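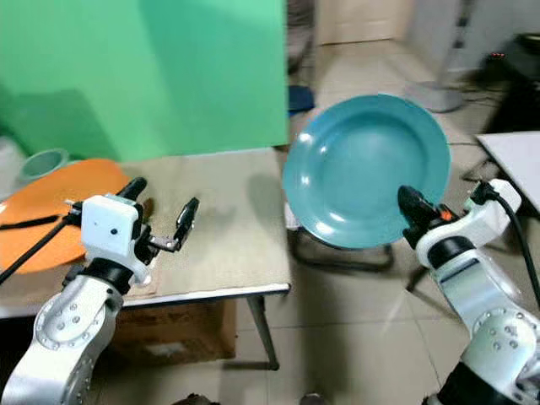 4 min read

May, workshop notebook, Lemcombe
Glue trials, second batch

Carrying on from the April pages. The question is still which adhesive to use for rebacking the ledgers from the Bouvier job, and whether the wheat starch paste we have always used is worth the extra day of drying. First batch was spoiled by damp boards, so those results are crossed out and should not be used.

Paste made at 8.15 this morning. One part starch to five parts water by volume, soaked for half an hour, then cooked slowly until it went from milky to translucent. Kept stirring for the whole time and still had a skin on the side of the pan. Sieved it twice. It was stiffer than last month's, so I let it down with a little cold water until it dropped off the brush in a lump instead of hanging.

The second adhesive is the ready-mixed one from Nodby. Straight out of the tub it is too wet for the thinner tissue and cockles it badly. Thickened it by leaving the lid off overnight, which I know is not what the tub says. Would like to try their heavier grade but the smallest tub is more than we would get through before it went off.

Third is a mix of the two, half and half. The smell is unpleasant but it brushes out better than either.

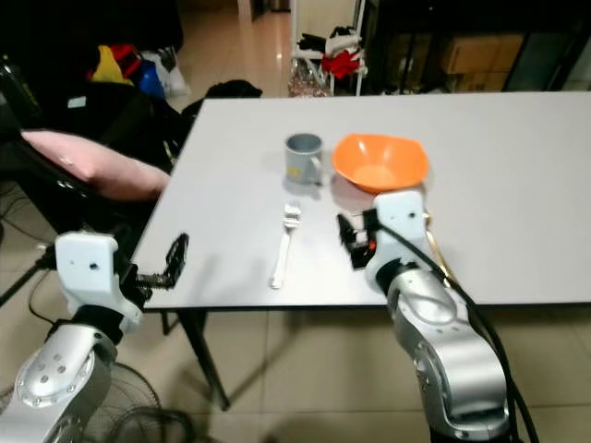
Test strips are all cut from the same sheet of kozo tissue, grain running the long way, stuck to offcuts of the brown calf left over from the spring. Marked P, N and M in pencil on the back. Please do not use biro on these, it came through on the last lot and I could not tell the stain from the adhesive.

Pressing. Everything went between silicone paper and blotter, under a board, with the two small weights on top. First blotter changed after ten minutes, second after an hour. The P strips had given up a lot of water by the first change and the N strips hardly any.

10.40. Lifted a corner of one strip from each set to look. P still slides. N has grabbed and will not be moved without tearing. M is in between and can be nudged with a bone folder. For a spine that is useful, as there is always a bit of shifting about once the joints are set.

Side note on the calf. The piece nearest the edge of the skin is stretchy and I have stopped using it for tests. It pulls on the tissue as it dries and makes every adhesive look worse than it is. The good part of the skin is in the plan chest, second drawer, rolled with the flesh side in.

12.15. Changed all blotters again. One of the M strips has a small bubble near the middle, my brushing I think. Left it alone to see if it goes down. 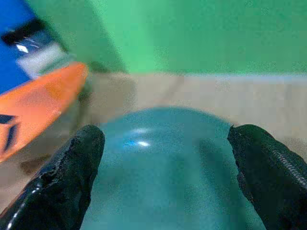
Peel results will have to wait for the full 24 hours under weight. What I can put down now is how each one handled:

P: slow, forgiving, cleans off the leather with a barely damp sponge. No mark left that I can find.
N: quick, leaves a shine where it strays past the edge. The shine softens with water but takes the dye with it.
M: cleans off if you get to it within a few minutes. After that it behaves like N.

The shine is what worries me about N. The Bouvier ledgers have a dull, dry surface and any gloss along the spine would show from across a room. If M peels as well as N tomorrow I would be happy to use it on the inner linings and keep plain paste for anything that touches the outside.

Quantities, for whoever does the order. The whole Bouvier run comes to 3,000 leaves, most of them sound. Up to a third of the sections will need guarding, and that is where the tissue goes. We have enough of the medium weight but the light is nearly finished. Nulavano stock a similar one in wider rolls. I have asked them for a sample and a price, nothing back yet.

Humidity in the back room was high again first thing. The dial was well into the yellow and only came down once the window had been open for an hour. Boards have been moved to the upper rack, away from the outside wall. Please leave them up there even if they are in the way of the cloth.

4.30. Bubble on the M strip has gone down. Weights left on. Leftover paste is in the jar in the fridge with the month on the lid, fine for repairs to boards but not for anything on show.

To do tomorrow: peel tests in the order P, M, N. Wash the big sieve properly. Find the other bone folder.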